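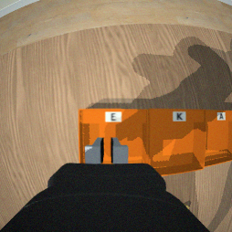 Page last changed: January, 4.27 pm

Features > Work & Technology > Management

The dashboard was green. It had been green for so long that people at Vodalon had stopped looking at it, in the way you stop looking at a smoke alarm. Then the invoicing system went down for most of a morning, and the dashboard stayed green throughout, serene as a pond.

I spent part of the winter at Vodalon's office in Drornthorpe, on an industrial estate where every road is named after a tree that isn't there. The company makes scheduling software for firms that send people out in vans. It has 300 customers, a decent coffee machine and, until recently, 900 automated alerts, each set up by somebody who had been burned once and was determined never to be burned in that exact way again.

You can see how it happens. Something breaks, there is a meeting, and the meeting needs to end with an action. "Add an alert" is the cheapest action going. It takes ten minutes, it sounds responsible and it lets everybody have lunch. Removing an alert, on the other hand, requires you to put your name to the idea that a thing will not go wrong, and careers have foundered on less.

So the alerts piled up. Some went to a chat channel that most of the engineers had muted. Some went to an inbox belonging to a team that had since been merged into another team, which had been renamed. One fired whenever disk space dropped on a server that had been switched off, and therefore had no disk space at all, and was quite upset about it.

The invoicing failure was caught by a customer. It generally is. Taltov, a boiler servicing firm with a fondness for prompt payment, rang the support desk to ask why its invoices were coming out blank. The support desk looked at the dashboard and told them everything was fine. There was a short silence on the line, I gather, of the sort that ends up being mentioned at contract renewal.

What the dashboard measured, when anyone went to look, was whether the invoicing system was switched on. It was. It was producing blank invoices at a tremendous rate and well within its response time target.

Vodalon did what firms do and hired a consultancy. Khasawneh sent 2 people with good shoes and a method, which was to print every alert on a slip of paper and ask whoever was on call what they would do if it went off at three in the morning. If the answer was "go back to sleep", the slip went into a bin liner. I sat in on one of these sessions. There was a certain amount of laughter at first, then rather less, as the bin liner filled up and people recognised their own handwriting in the rule names.

They finished with 27. Each one has an owner and a sentence in plain English saying what a customer would notice if it were true. The sentence was the hard part. Several senior engineers, able to talk for an hour about queue depth, needed an afternoon to come up with "the van goes to the wrong house".

Not everyone is happy. The operations team feels exposed, and a few of the old alerts have crept back under new names, like cats returning to a previous address. There has been an argument about whether the big screen by the kitchen should be taken down, as visitors like it and the sales team brings prospects past it on the way to the meeting room. For now it has been left up. It shows a map of the country with small pulsing dots, and I asked three people what the dots meant and got three answers, one of which was "morale".

Taltov renewed, at a discount. Its contract now says that if the invoices come out blank again, Vodalon will ring them first.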